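중고 데스크탑 분해/메모리 교체 팁 모음

작업대 메모를 옮겨 적음. 순서 엉망. 생각나는 대로 계속 추가 중.

사무용 중고 본체 하나 잡고 속 청소, 쿨러 떼고, 램 갈고, 선 정리까지. 부품 가게에서 파는 "업그레이드 세트" 굳이 안 사도 됨. 드라이버 하나랑 붓이면 거의 다 된다.

본체는 무조건 눕혀서 작업.
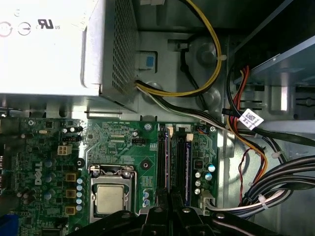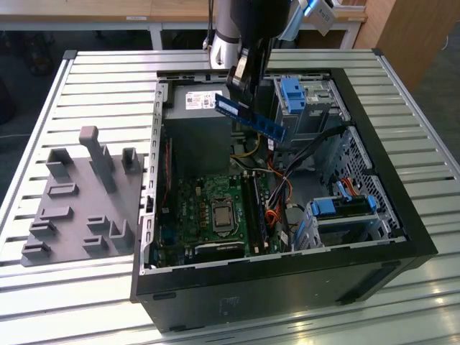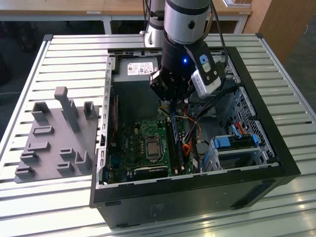
시작하기 전에

전원 코드부터 뽑기. 파워 뒷면 스위치만 끄고 시작하는 사람 많은데 코드까지 뽑을 것. 뽑고 나서 전원 버튼 한 번 길게. 남은 전기 빼는 거다. 30초쯤 그냥 둔다. 그동안 커피 타 오면 됨.

뒤에 꽂힌 선은 다 빼기 전에 휴대폰으로 한 장 찍어둔다. 모니터 선 어디 꽂혀 있었는지 나중에 꼭 헷갈림. 특히 그래픽카드 따로 달린 본체는 화면 나오는 구멍이 두 군데라서 더 그렇다.

정전기. 손목띠 있으면 쓰고 없으면 케이스 맨철판(도색 안 된 데) 먼저 만지고 시작. 중간중간 또 만지기. 겨울에 털 스웨터 입고 작업 금지. 카펫 위도 금지. 2월에 이거 무시했다가 손끝에서 딱 소리 나고 식겁했음. 부품은 멀쩡했는데 그 뒤로는 면티만 입는다.

작업대

평평하고 밝은 데. 식탁에서 할 거면 신문지 말고 얇은 수건이나 고무매트. 신문지는 미끄러진다. 이불 위는 제발.

살이 벌어진 작업대 쓰는 집은 나사 조심. 틈으로 빠지면 찾는데 한참. 밑에 넓은 쟁반 하나 받쳐두면 해결. 자석 접시도 좋은데 하드디스크 근처엔 두지 말 것.

조명은 위에서 하나, 옆에서 하나. 위에서만 비추면 파워 밑이랑 드라이브 칸 안쪽이 까맣게 보인다. 헤드랜턴이 제일 편함. 모양은 좀 그래도.

나사

이게 제일 귀찮음. 케이스 나사, 메인보드 나사, 드라이브 나사가 굵기가 조금씩 다르다. 섞이면 끝장.

얼음틀 쓰세요. 아니면 계란판. 6구짜리면 충분하다. 칸마다 종이 쪽지 넣어서 "옆판" "보드" "드라이브" 적기. 귀찮아도 적기. 나는 예전에 Makokha 비스킷 깡통에 한꺼번에 다 넣었다가 일요일 하루 날림.

조일 때는 손으로 먼저 두세 바퀴. 처음부터 드라이버로 돌리면 나사산이 뭉개진다. 보드 나사는 한쪽부터 꽉 조이지 말고 전부 살짝 건 다음 대각선으로. 꽉 말고 딱 멈출 때까지만. 힘자랑 하는데 아님.

남는 나사가 생기면? 다시 연다. "원래 남던데" 하고 닫으면 케이스 안에서 굴러다닌다.

먼지

붓 먼저, 바람은 나중. 거꾸로 하면 먼지가 방 전체로 간다. 붓은 그림 붓 말고 화장용 굵은 붓 싼 거. 털 빠지는지 먼저 손바닥에 문질러 보고.

파워 옆 철망 구멍은 붓으로 쓸고 청소기를 옆에 대고 빨아들이기. 청소기 주둥이를 보드에 직접 대지 말 것. 작은 부품 툭 떨어짐 + 정전기. 꼭 써야 하면 손가락 두 개 폭은 띄우고.

팬은 날개를 손가락으로 잡고 바람 쏘기. 안 잡으면 팬이 미친듯이 돌아가고 축이 상한다. 이쑤시개로 살짝 걸어둬도 됨. 빼는 거 잊지 말고.

압축 공기 캔은 똑바로 세워서. 기울이면 차가운 액체가 나온다. 짧게 끊어서 쏘기. 창문 열고.

파워는 절대 뜯지 않는다. 껍데기 안에는 전기가 오래 남는다. 먼지가 심하면 밖에서 바람만 불고, 소리 이상하면 통째로 교체.

램

양 끝 걸쇠를 먼저 벌린다. 한쪽만 움직이는 보드도 있으니 억지로 젖히지 말기. 빠질 때는 수직으로 위로. 좌우로 흔들면서 빼는 습관 고치세요.

잡을 때는 양쪽 모서리만. 금색 단자는 만지지 않는다. 만졌으면 지우개로 문지르기보다 마른 극세사 천으로 한번 닦고 끝. 지우개 가루가 슬롯에 들어가면 더 귀찮다.

끼울 때는 홈 위치부터 맞춘다. 램 아래쪽 홈이 가운데가 아니라 한쪽으로 살짝 치우쳐 있다. 안 들어가면 힘이 모자란 게 아니고 방향이 반대. 돌려서 다시.

방향 맞으면 양 끝을 엄지로 고르게 눌러서. 딸깍. 걸쇠가 저절로 올라와서 물려야 제대로 들어간 거다. 생각보다 힘이 든다. 처음 하는 사람들 다 여기서 겁먹고 덜 꽂음. 한쪽만 들어가고 한쪽이 떠 있는 경우가 제일 흔하니까 눈높이를 낮춰서 옆에서 볼 것.

2개 끼울 때 슬롯이 네 개인 보드면 아무 데나 꽂지 말고 설명서대로. 설명서 없으면 보드 모델명으로 검색. 규격도 미리 확인. 세대가 다르면 홈 위치가 달라서 아예 안 들어간다. 서로 다른 용량 섞어도 대체로 돌아가긴 하는데 같은 제품 두 개가 속 편함.

CPU랑 쿨러

쿨러 떼기 전에 잠깐 켜서 미지근하게 만들어 두면 굳은 써멀이 부드러워진다. 그 다음 끄고 코드 뽑고 (또 뽑으라고 적음, 중요해서). 바로 위로 잡아당기지 말고 좌우로 살살 비틀기. 확 당기면 소켓 종류에 따라 CPU가 딸려 나온다.

묵은 써멀은 커피 필터에 알코올 묻혀서 닦기. 휴지는 보풀 남는다. 은색 뚜껑 위만 닦고 옆으로 흘리지 말 것. 가장자리에서 가운데로 모으듯이. 얼룩덜룩한 자국 조금 남는 건 괜찮다.

새 써멀은 쌀알보다 조금 크게 가운데 한 점. 듬뿍 바른다고 더 시원해지지 않음. 써멀은 Stirnis 작은 주사기형 쓰는데 뚜껑만 잘 닫아두면 오래 간다. 꺼꾸로 세워서 보관.

쿨러 없이는 절대 전원 넣지 않기. 램 테스트만 잠깐 하는 것도 안됨. CPU 안 건드릴 거면 고정 레버에는 손도 대지 말고. 소켓 핀은 한번 휘면 눈이랑 인내심이 다 닳는다.

드라이브 칸

플라스틱 손잡이 달린 칸은 나사 없이 빠지는 경우가 많다. 손잡이 양쪽을 같이 꾹 누르면서 당기기. 안 나오면 뒤에 선이 아직 꽂혀 있는 거니까 확인. 오래된 플라스틱은 추운 방에서 잘 부러진다. 방 좀 데우고 하기.

납작한 데이터선은 머리를 잡고 뺀다. 선을 잡고 당기면 안됨. 금속 클립 달린 건 클립 누르면서. 전원선은 뻑뻑해서 좌우로 아주 조금씩만.

500기가짜리 헌 하드 나오면 버리지 말고 백업용으로. 단 중요한 사진을 거기에만 넣어두진 말기. 버릴 거면 데이터 지우고.

선 정리

보기 좋으라고 하는거 아님. 팬에 선 걸리는 거랑 바람길 막히는 거 때문에.

순서는 굵은 선 → 가는 선. 파워에서 나오는 굵은 다발을 먼저 철판 쪽으로 붙이고 타이 하나. 그 다음 드라이브 쪽 선. 마지막에 앞면 버튼 선 같은 잔챙이.

케이블 타이는 너무 조이지 않는다. 손톱 들어갈 만큼. 자른 끝은 날카로우니까 바짝 자르고 뒤쪽으로 돌려놓기. 손등 긁힌다 진짜로. 자주 여닫을 본체면 찍찍이가 낫고, 빵 봉지 철사는 속에 철 들어 있으니 쓰지 말 것.

닫기 전에 한 바퀴

- 램 걸쇠 양쪽 다 물렸나
- 쿨러 선 꽂았나 (이거 빼먹는 사람 많음)
- 보드 굵은 전원, CPU 쪽 작은 전원
- 드라이브 선 두 가닥씩
- 팬에 걸린 선 없나
- 이쑤시개 뺐나
- 드라이버 안에 두고 닫지 않았나

옆판은 바로 닫지 말고 한번 켜본다. 화면 뜨고 용량 맞게 나오면 끄고, 코드 뽑고, 닫기.

안 켜질 때

당황하지 말고 램부터. 다 빼고 하나만 다시. 열에 여덟은 덜 꽂힌 거다. 삑삑 소리 나거나 불이 깜빡이면 횟수 적어두고 제조사 설명에서 찾기. 아무 반응이 없으면 파워 스위치, 멀티탭 스위치. 웃지 말고 확인.

화면만 안 나오면 모니터 선 위치. 처음에 찍어둔 사진 꺼내기. 처음 켤 때 메모리 잡느라 오래 걸리는 것도 있으니 조금 기다렸다가 끄고.

독자 메모

Bakari Rotich님: 나사 칸에 마스킹테이프 붙이고 그 위에 적으면 다음에 떼고 또 쓸 수 있다고. 쪽지보다 낫다. 바꿨음.

Nafula Laizer님: 다 쓴 칫솔은 붓 대신 써도 되냐고 물으심. 철판이랑 팬 날개는 됨. 보드는 뻣뻣해서 비추.

뺀 램은 은박지 말고 정전기 방지 봉투에. 새 램 들어있던 케이스에 그대로 넣어도 된다. 겉에 용량이랑 뺀 날짜 적어두기. 안 적으면 서랍에 정체불명 램만 쌓임.

다음번엔 노트북 키보드 청소. 방향키 밑이 제일 더럽더라.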